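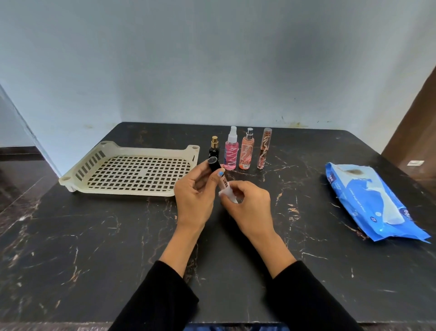 Back on the arm this month. For anyone new, I'm building a small robot arm at home that picks up a bottle, wipes it with a pad and stands it in a tray. It's called Vesari. It lives on a board that clamps to the table.

The arm learns from recordings of a person doing the job by hand. The person is me. I did the first lot in October and most of it was no good. I went too fast and talked to my sister the whole way through.

New rule for each recording: pick up one item, wipe it all over, put it in the tray, let go, hands back to the start. If I drop something I carry on and mark the clip afterwards.

The items are perfume bottles, body mists, a lip gloss tube and a bottle of lens cleaner. I wanted things with different shapes and tops. A set of identical bottles would be easier, but then it only learns one bottle.

Count so far is 1087 clips. After throwing out the bad ones I have 600 I'd trust. The bad ones are mostly me starting before the recording had, or putting the item down outside the tray.

Software is Jelto, which a friend of a friend wrote for sorting clips. It plays them side by side and you press one key to keep and another to bin. It crashes if a file name has a space in it. I've renamed a lot of files.

Someone asked about the motor board. It's a Hallasix, the older one. It gets warm after a long run, so I've put a computer fan next to it on a bracket. The bracket is ugly and it works.

The lip gloss is the hardest to teach. It's narrow and smooth, and you need one hand at each end to turn it. Vesari has one hand. I've started doing some of those clips one-handed and they look very slow and careful, which is probably right for the arm.

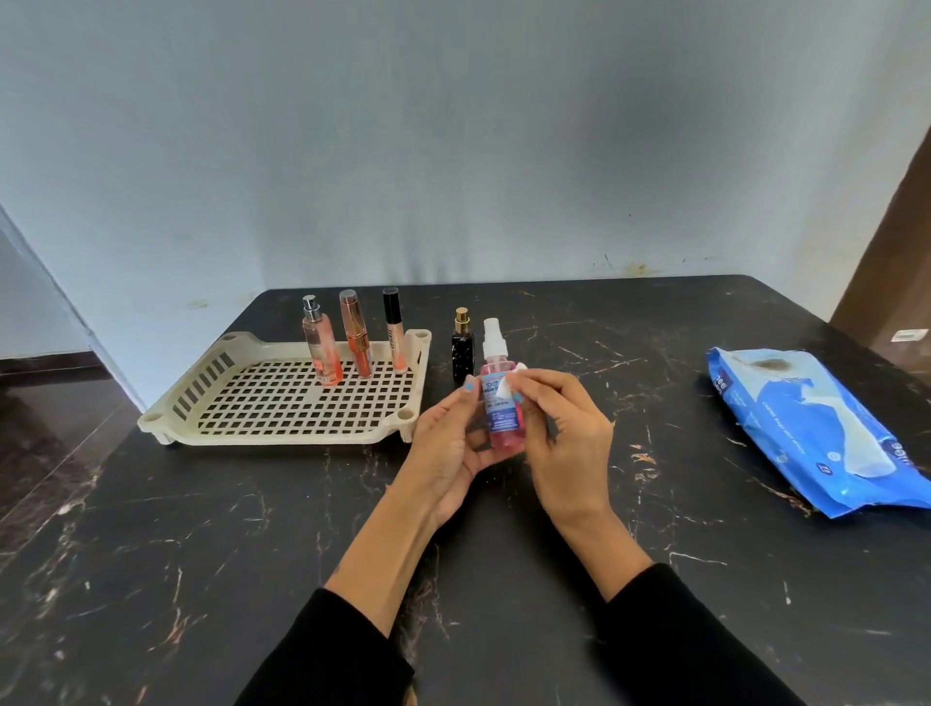
Wiping is harder to record than I thought it would be. When I hold a bottle and wipe it, both hands move. I turn the bottle a bit, the pad goes the other way, and I don't notice I'm doing it. The arm needs to know which movement matters.

Fulvio Cattaneo came over from the Thibodeaux workshop to have a look. He said to fix the bottle in a stand and let the arm move only the pad. I didn't want to, as the whole idea was to pick things up. But I tried it and the wiping went from hopeless to fair in one evening.

So it's two jobs now. Job one is wiping, with the bottle in a stand. Job two is moving the bottle from the stand to the tray. I'll join them up later.

The tray is a plastic one with a grid of square holes in the base. Flat-bottomed bottles sit fine on it. Anything slim leans or goes over if the arm lets go a touch early. I've told it to wait a moment before opening the fingers and that has helped.

Results from last night, job two only: 100 tries with the short square bottle, 4 dropped. All of the drops were near the end, when the rubber on one finger had started to peel. I've glued it back and will run the same test again before I change anything else.

I haven't run that test with the tall bottles yet. I expect it to be worse.

A few people want the design files. The arm parts are fine to share and I'll put them up once I've fixed the elbow, which has a hole in the wrong place. I drill it by hand each time and keep forgetting to correct the drawing.

Pads, for those asking: plain cotton ones, held in a spring clip. Wet wipes were too floppy for the clip and stuck to it afterwards. I still use them for cleaning the table between sessions.

Next up is new rubber for the fingers, then the tall bottles. I'll post the numbers here when I have them.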